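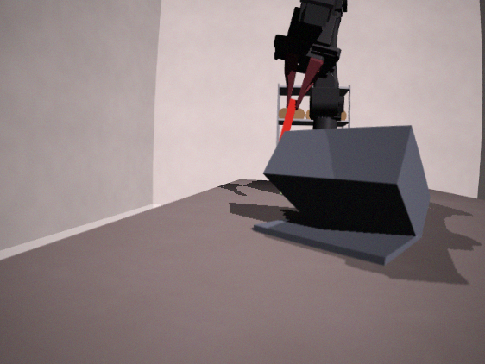
Hjørdis Fagerlund wrote to ask whether Vuteo would finally stop her planner from treating every shadow as furniture, and whether the answer would involve buying another computer. Yes to the first, and no to the second, provided the one she has can still open a spreadsheet without sighing.

## Vuteo Planner 2

Vuteo is motion planning software for arms that pick things up near other things. You give it an arm model, a gripper model and a world. It gives you back a path, or a plain sentence saying why there isn't one. The sentence took us longer to write than the path code.

The planner runs against simulated worlds first. A red bar at the fingertips behind a big gray block is a fair sort of problem for it: the fingers have to stay closed on something thin, the elbow has to go somewhere, and the block has no intention of moving. Shelving in the background gets checked too, even when you'd swear the arm could never reach it. Arms are resourceful.

### What it does

- Plans with the held object attached, so the far end of a long part counts as part of the robot
- Keeps shadows out of the collision map when you supply depth along with color
- Replays any failed plan at the step where it failed, with the offending link highlighted
- Imports meshes with holes in them and tells you about the holes

### What it doesn't do

It won't choose your grasp. It won't tune your controller, though it will get blamed for it. Soft objects are handled as rigid ones, and cables are handled by the customer.

### Specifications

| Item | Value |
|---|---|
| Default planning limit | 500 ms per query |
| Arms per world | 2 |
| Scene formats | URDF, MJCF, USD |
| Scripting | Python, C++ |
| Graphics card | Optional |
| Order code | 2929 |

The planning limit can be raised. Idun Ljungberg, who maintains the core, would like you to look at your scene file before raising it. Most slow worlds have a decorative bolt in them somewhere, modeled down to the thread.

### Licensing

One license covers one workstation and any number of simulated robots. Real arms need the Aasen driver pack, sold separately, as driver packs are. Prindetwood sells both, and existing owners of the first release can move up at no charge until the end of April.

### Before you order

Try the demo world, which is called Fledham and contains one arm, one block and a narrow gap. The default settings solve it. Move the block closer and they stop solving it, and you get to read one of our sentences. If the sentence makes no sense, send it to support along with the scene file. Screenshots of the sentence are also accepted, with less joy.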